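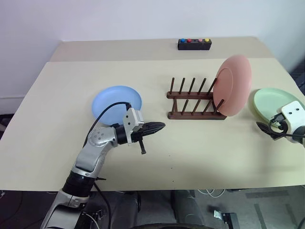 Brirkard bimanual manipulation software
Interim progress report to the Celier program office
Reporting period ending February, submitted Mar 21, 2023

1. Scope of the period

Work covered three items in the statement of work: the two-arm motion planner, the plate pose estimator, and the logging tools. The grasp library was closed out in the previous report and has had bug fixes only. The test task is still plate racking: two arms, three plates, one wooden rack with pegs. Colour is not used as a cue for where a plate goes, only to tell the plates apart in the logs.

2. Planner

The old planner treated the arms as a single chain and solved for both at once. It was slow to return a path when both grippers had to work near the rack. It has been replaced by a scheduler, Zindholm, which plans each arm on its own and then resolves conflicts in time. Each arm reserves the volume it will sweep for the length of its motion. If the second arm's path enters a reserved volume, its start is delayed or its path is replanned, whichever finishes sooner.

Median planning time for a pick and place is now 173 ms on the bench computer. The slowest cases are still those where both arms approach the rack from opposite sides. In those cases the delay option is chosen nearly every time, so one arm idles while the other finishes. This is safe but costs cycle time, and we intend to revisit the reservation shape. At present it is a convex hull around the whole sweep, and it is larger than it needs to be at the wrist.

Cable slack is not modelled. The gripper cables loop close along the wrist and the planner pads the forearm by 40 mm to allow for them. The padding is a fixed value in the config file and should become a function of wrist angle.

3. Perception

The pose estimator fits a circle to the rim of a flat plate and an ellipse to one standing on edge. Flat plates are handled well. Plates on edge are harder, as the rim is partly hidden by the rack pegs and the visible face may be the underside with its own ring, which the fitter can take for the rim. A check on the ratio of the two ellipses now rejects most of these false fits.

Occlusion by the robot's own gripper is the larger problem. A plate lying flat is often partly covered by the tool at the moment a pose is wanted. We now mask the arms using joint positions and the robot model, then fit only to the rim points that remain. If the remaining arc is too short, the estimator reports no pose and the scheduler moves the arm away before asking again. Earlier builds returned a low-confidence pose and let the planner use it, and that behaviour has been removed.

Rack slots are located from the peg rows. Pegs are not assumed to be vertical. Each slot is stored as a plane with a tilt, and the insertion path follows the tilt for the last part of the motion.

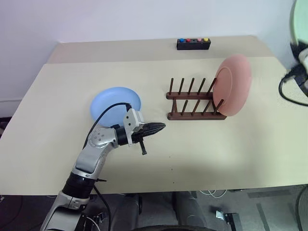
Carla Tannous asked at the internal review why the scheduler still waits for a fresh rack pose before each insertion when the rack is not meant to move between plates. The point is accepted in part. The refresh guards against the rack being nudged by an earlier insertion, but it could run while the arm is in transit. The change is listed in section 6.

4. Logging and tooling

Logs from both arms, the cameras and the button box are now written against one clock. The replay tool, Wyss, loads a log and steps the scheduler through it offline, so a change in the planner can be compared with the behaviour on the bench without booking arm time. The regression set holds 99 logs. It runs overnight on every merge to the main branch.

Replay does not cover contact. A log in which a plate touched a peg will replay the commanded motion but not the force, and insertion changes still have to be tried on the arms.

5. Open issues

Gripper state is inferred from finger position alone, so a closed gripper with no plate and a closed gripper on a thin rim are hard to tell apart. Motor current will be added to the state estimate.

The scheduler can enter a loop in which each arm is delayed by the other. A watchdog breaks the loop after 2 s and gives priority to the arm holding a plate. This is a stopgap.

Camera calibration drifts over a long session. The source has not been found.

6. Work planned for next period

Overlap the rack pose refresh with arm transit.
Replace the convex hull reservation with a chain of capsules.
Make cable padding depend on wrist angle.
Add motor current to gripper state.
Fix mutual delay in the scheduler and remove the watchdog.

No change to budget or staffing is requested.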